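Chez Abrehet Lemma, les bouteilles ne restent jamais longtemps sur la table

Il faut l'entendre parler de ses bouteilles vides, Abrehet Lemma, avec cette tendresse un peu grondeuse qu'on garde d'habitude pour les enfants ! À l'association Vesum, elle s'occupe du tri depuis le mois d'avril, et elle a bien voulu nous recevoir, thé à la main, pour nous raconter tout cela sans se presser.

« Au début, je mettais tout en vrac dans un grand sac, les canettes, le plastique, et je me disais qu'on verrait plus tard, raconte-t-elle en riant. Maintenant j'étale d'abord, au milieu de la table, et je garde une petite poubelle tout près. »

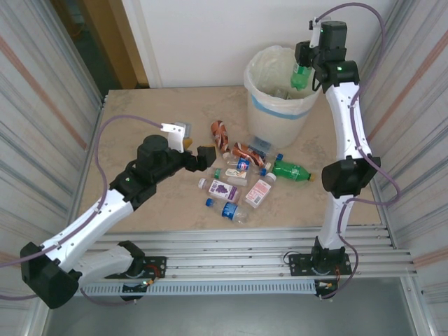 Vider avant de jeter

Son grand combat, ce sont les fonds de soda. « Un reste de limonade et le sac colle pendant des jours, soupire-t-elle. Alors on retourne la bouteille au-dessus de l'évier, on attend un peu, on bavarde. »

Elle rabat toujours le sac par-dessus le bord de la poubelle, une habitude héritée de sa mère. Et les canettes écrasées ? « Je les prends comme elles viennent ! » Le mois dernier, Vesum en a récolté plus de 534, et elle compte bien continuer.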